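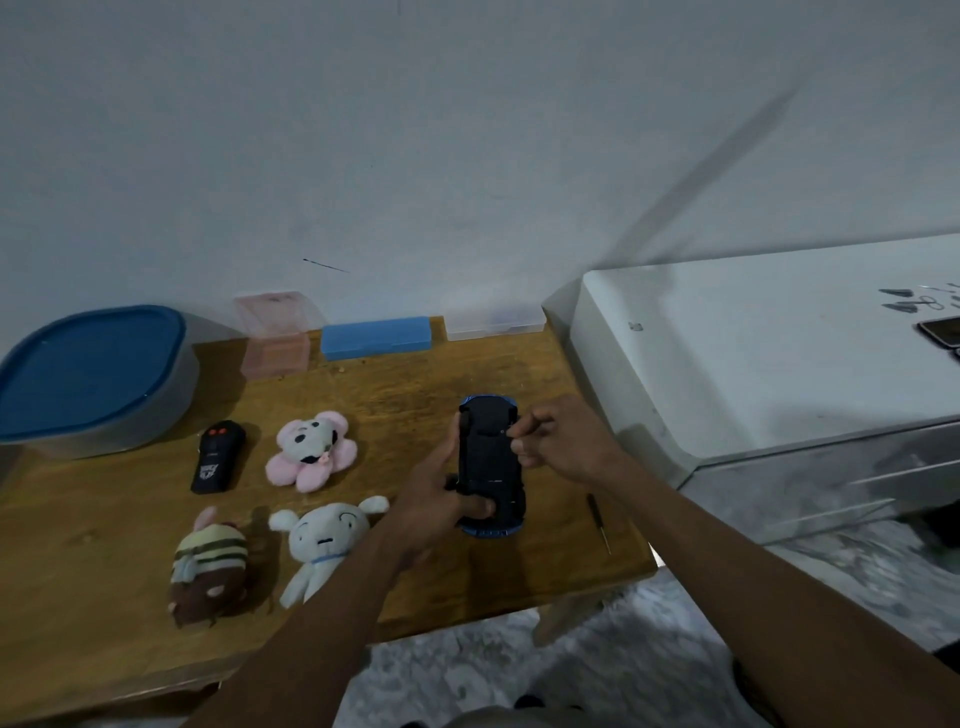

**Unit 4: Collecting demonstrations of small repairs**

Last unit's arm could stack blocks. It had seen 2,297 examples of block stacking and nothing else, so it treats every object in the world as a block. This unit we give it better material.

The task for the Brokavo set is opening up a toy: turn it over, find the screws, take them out, put them somewhere you'll find them again. Most groups do well until the last part.

**What counts as one example**

- Start recording before you touch the toy and stop after you let go of it.
- Keep both hands in view. The holding hand matters as much as the busy one – a learner that never sees the grip will chase the car across the table.
- Leave the table as it is. Plush animals, remotes and storage boxes are welcome. A model trained on bare tables expects your home to have one.
- Fumbles stay in. Mark them "recovery" in Sterby, and resist the urge to re-record until you look like a surgeon.

**Labels**

Use the short list: *flip, hold, locate, unscrew, set down*. In December one group turned in 67 clips with 23 different labels, including "fiddle" and "fiddle (angry)". Both were accurate. Neither is on the list.

**Due 16/04/2020**

20 clips per person, uploaded to the Cornelo folder, plus half a page on where your labels disagree with your partner's. Read the Mac Giolla chapter on segment boundaries first. It is dull and you will need it.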